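ok thread. finally sorting out the wooden shape blocks for the toddler table at the shop. been putting this off since September

1/ background for new people: I run a small toy lending shelf in the back of a used bookstore. you borrow a set, you bring it back, in theory with all the pieces in it

2/ the block sets are the most borrowed thing we have by a mile. also the most wrecked. came in Monday and there was a bin of loose blocks from I think four different sets. Quintero ones, Florka ones, a couple I can't place at all

3/ Murex used to sell replacement singles. they stopped. so now if you lose one cylinder the whole set is "incomplete" and people bring it back all apologetic like they broke a window. it's a cylinder. it's fine

4/ so new plan. no more brand sets. I'm mixing everything into 24 little bags, sorted by shape and color, doesn't matter who made them as long as the sizes are close

5/ every bag gets a mix of flat sided stuff and round stuff. kids want to stack AND they want to roll something off the table, if you only give them cubes they get bored, if you only give them cylinders you spend the afternoon under a bookshelf

6/ also every bag gets at least one weird one. star, usually. you can't really build on a star but it's the one they carry around all day

7/ colors I'm sticking to red blue yellow. had some green and a sort of orange-ish pink but there weren't enough to go round and I don't want to hear about it from a three year old 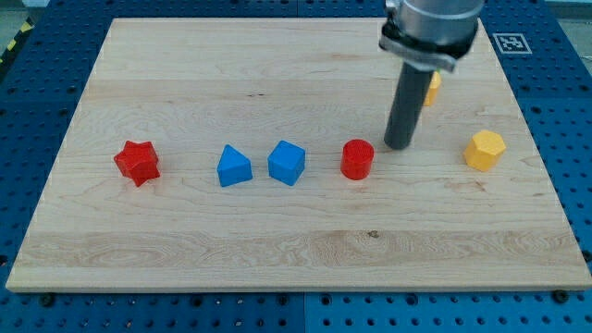 Red star, blue triangle, blue cube, red cylinder, on the maple board.

8/ really like the maple under them btw. all that wavy grain. the painted colors look so much better on pale wood than on the gray felt I was using befroe

9/ the board idea is from Hernán Henao who did our shelves. he says oil it, don't varnish it. I have not oiled it. it's on the list

10/ cleaning, bc someone always asks: damp cloth, drop of dish soap, wipe, dry right away. do NOT soak painted wood. I soaked a batch once and the paint came up in little blisters, had to bin the lot

11/ chipped corners get a quick sand, 200 grit, then I leave them bare. not repainting. a bare corner is ok, a flaky one isn't

12/ the two triangles with actual splits in them are retired. doorstops now

13/ still short on yellow. if you've got stray yellow blocks in the bottom of a toy box, any shape, drop them at the register. cubes esp. Mernau ones are a hair too big but I'll take them for the floor bin

14/ bags go out on the shelf as soon as I finish the drawstrings, which are taking forever, I can sew exactly one kind of seam

15/ oh and a label on each bag with the shapes drawn on it so you can check before you return. drawn by me so the star looks like a crab. sorry in advnace

16/ ok back to sewing. reply here if you want a bag held, first name is enough

Contact | © Toy Shelf posts | Back to top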